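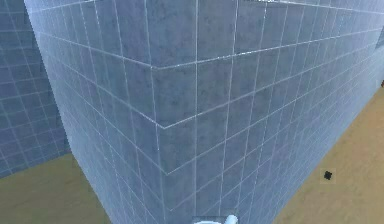

4.2 Changes in the work of inspection staff

Figure 3. Simulated tiled block and floor area, with the top of the white gripper at the lower edge.

The Wamdale simulation was prepared before any equipment was placed at the Delmont site in Wimenville. Its tiled surfaces carry a regular grid of white grout lines, which meet at a vertical corner (Figure 3). A small black object rests on the tan floor near the base of the block.

Inspectors at Delmont had previously checked tiled walls by hand and entered each finding on paper. Under the new arrangement, two operators per shift review the positions proposed by the system and accept or reject them. Over 2,000 positions were reviewed during the study period; 1,317 were accepted without change and 352 were returned for a manual check. The remainder were adjusted by the operator at the screen.

Staff reported less kneeling and reaching, but longer periods of seated attention. Several asked that manual checks be shared across the shift so that experienced inspectors would keep their skills in practice. Delmont adopted this request in November. Its effect on workload is considered in Section 4.3, using the Alhassan task scale.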